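**Oil or hard wax for a butcher block table? (long post, sorry)**

**marten_k** wrote, May 26, 2018:

Hello all. English is not my first language, so please ask if something is not clear.

We want a new top for the kitchen table, in butcher block style, with light strips and a few darker ones between. I like when the grain goes a little wild. My question is about the finish. The shop offers Rulix oil or Brason hard wax, and the man there told me both are "the same thing, more or less." I do not believe him. 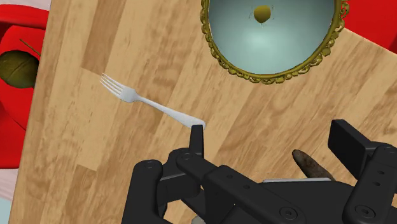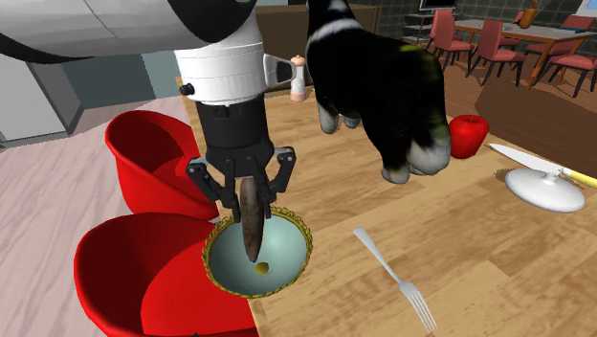

Light wood with a darker strip here and there, as under the fork, is what I have in my mind.

### Reply 1: sawdust_pete

Go with the oil. I have had a Rulix oiled top since 2011 and it is still fine. Sand with 180, wipe the dust, thin coat, wait 20 minutes, wipe off everything that is not absorbed. Repeat next day. The mistake everyone makes is leaving too much on the surface, and then it is sticky for a week.

### Reply 2: lindenblatt

I must disagree with Pete. Oil is nice if you are a person who will oil it again every few months. I was not this person. After one winter my table had gray places near the sink side and rings from the glasses. I sanded all of it in February and put hard wax, two coats. Now I only wipe it with a damp cloth.

One thing to know: wax makes the light wood more yellow. Please test on the bottom side first.

### Reply 3: sawdust_pete

Rings come from glasses without coasters, you cannot blame the oil for that. And when wax gets a scratch you must sand the complete top. With oil I repair one spot in ten minutes.

### Reply 4: lindenblatt

This was true for old waxes. The new ones can be repaired in one spot too, I have done it with a gray pad. The shine is a little different there for a few weeks, I admit.

### Reply 5: marten_k

Thank you both. Some facts I forgot:

- the top will be 17 mm thick
- we are two adults and two children who paint at the table
- the price is 349 with oil, and the wax is more, but they did not write me how much yet
- the seller is Lightfoot, if somebody knows them

### Reply 6: hobbyplane

17 mm is thin! Before you think about finish, think about movement. Wood gets wider and narrower with the season. If you screw it tight to the frame it can split or cup. Use slotted holes or the small metal clips (Clalent makes good ones, but any will do). Also finish the bottom side with the same product and the same number of coats as the top.

I would ask if they have a thicker one, even if it costs 500.

### Reply 7: lindenblatt

Agree with hobbyplane about the bottom side. Mine was bare there and it cupped a little.

With children and paint I say wax even more than before.

### Reply 8: sawdust_pete

We will not agree on this one, and that is okay. But yes, slotted holes.

### Reply 9: marten_k

I wrote to Lightfoot today about a thicker top. I will take two small pieces of the same wood, one with oil and one with wax, and leave a wet glass on both for one night. Then I write again here.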